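Judby Park Football Ground: pre-match pitch and goal inspection
Date of inspection: 08/01/2018
Inspected by: Satish Chowdary
Countersigned: Davina Tosh
Sheet no. 3705

1. Playing surface
Result: pass with comment
Frost cover removed before inspection. Ground takes a stud across the full width. Near-side goalmouth is worn to bare soil and has been sanded. Re-seed in spring. No standing water.

2. Line markings
Result: pass
Penalty area at the car park end re-marked. Old line still faintly visible inside the new one. Referee to be told before kick-off.

3. Goalposts and crossbars
Result: pass
Both goals load-tested at the crossbar with 70 kg. No movement at the sockets. Paint flaking on left upright, far end; cosmetic only.

4. Nets and fixings
Result: fail, corrected on site
Two metal hooks found on the far net. Replaced with plastic clips. Remaining hooks in the store to be thrown away. 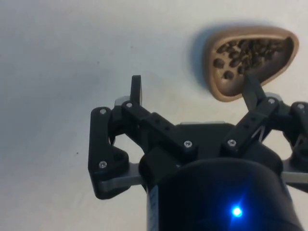

Net tension was checked again after the clips went on. The lower edge is pegged at the back bar and does not lift when pulled by hand. Spare clips are on the shelf above the line marker.

5. Corner flags
Result: pass
Height above ground 1.5 m or over, rounded tops. One pole slightly bent.

6. Perimeter rail and run-off
Result: pass with comment
Rail panel 77 has a loose bolt at the lower bracket. Tightened; thread is poor. Sado to quote for a new bracket. Run-off behind the dugouts clear of benches and kit bags.

7. Floodlights
Result: pass
All lamps lit. Column doors locked. Warm-up time not recorded on this visit.

8. Dugouts
Result: pass with comment
Away dugout roof sheet cracked at the rear corner. Taped. Hsin-yi Chiu asked for a replacement sheet in the last report and this is still open.

9. First aid and access
Result: pass
Stretcher in place. Ambulance gate opened and closed with the key held by Bhavana D'Souza. Second key not seen.

Open actions
Rail bracket, panel 77: Sado
Away dugout roof sheet: Chiu
Second gate key: D'Souza
Disposal of metal hooks: Chowdary

Next inspection before the Clirkus Cup tie. Use a new sheet.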